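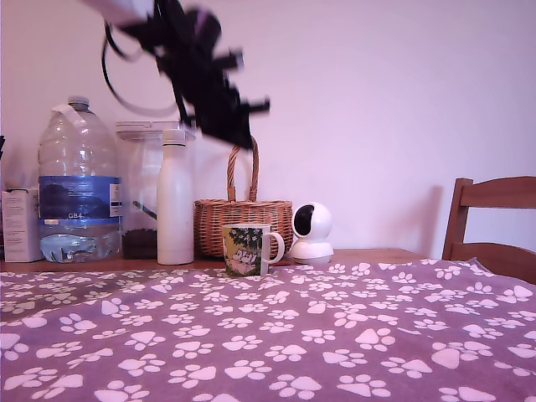 Fig. 1 – Panier en osier sur une table en bois.

Accueil Cours Supports Bibliographie Contact

Chapitre 4. La vannerie et ses mots

Le panier a mauvaise réputation chez les historiens des techniques : il pourrit. Un pot cassé survit sous forme de tessons, une hache se retrouve dans un champ, mais une corbeille oubliée dans un sol ordinaire disparaît sans laisser d'adresse. On la connaît surtout par accident, grâce aux tourbières, aux grottes très sèches et aux empreintes laissées dans l'argile. Les étudiants qui espéraient une belle chronologie peuvent ranger leur règle.

4.1 Vocabulaire

Osier : nom donné aux rameaux souples de plusieurs saules, et par paresse à tout ce qui est tressé. À l'examen, la paresse coûte un point.
Montant : brin rigide, dressé à partir du fond, qui porte la paroi.
Brin de clôture : brin souple qui passe devant et derrière les montants.
Torche : cordon de plusieurs brins torsadés ensemble, souvent placé au pied de la paroi pour écarter et bloquer les montants.
Bordure : finition du haut, obtenue en rabattant les montants les uns sur les autres. C'est là que se reconnaît le débutant, y compris de loin.

4.2 Osier brut, blanc, buff

L'osier brut garde son écorce. L'osier blanc est écorcé au printemps, à la montée de sève ; en avril, l'écorce vient presque seule, et ceux qui prétendent que c'est un travail reposant n'en ont écorcé qu'une botte. L'osier buff est bouilli avec son écorce avant d'être pelé, et les tanins lui donnent sa teinte fauve. Avant usage, on fait tremper les brins secs. L'osier brut demande plusieurs jours, l'osier blanc beaucoup moins.

4.3 Étude de cas : l'atelier Busesby

Le registre de l'atelier Busesby, dont des extraits sont reproduits dans le recueil Koller, note pour une seule saison 3879 paniers livrés, dont 3000 à un unique client, le marché de Metbridge. Le reste se partage entre les particuliers et une rubrique « divers » que le recueil commente pendant 11 pages sans trancher. On y relève :

– un modèle courant à 12 montants, vendu à la pièce ;
– un modèle à fond ovale, plus cher, dit « de Rudance » ;
– des réparations, facturées à un tarif qui laisse penser que l'atelier préférait vendre du neuf.

On se gardera de conclure que tout le monde achetait ses paniers. Beaucoup de foyers les fabriquaient l'hiver, sans registre, ce qui est très impoli envers les historiens.

4.4 La question des machines

Le tressage en trois dimensions se mécanise mal. Chaque brin a son diamètre, sa courbure et son humeur, et la main corrige la tension à chaque passage. On a mécanisé la préparation (écorçage, refente, calibrage), très peu le montage. Le panier bon marché du commerce est donc, lui aussi, fait à la main, simplement par quelqu'un de moins bien payé.

Pour la prochaine séance

Lire le recueil Koller, section Busesby, tableaux compris. Apporter un panier de chez soi et savoir en nommer les parties. Les paniers en plastique moulé seront accueillis avec courtoisie et notés zéro.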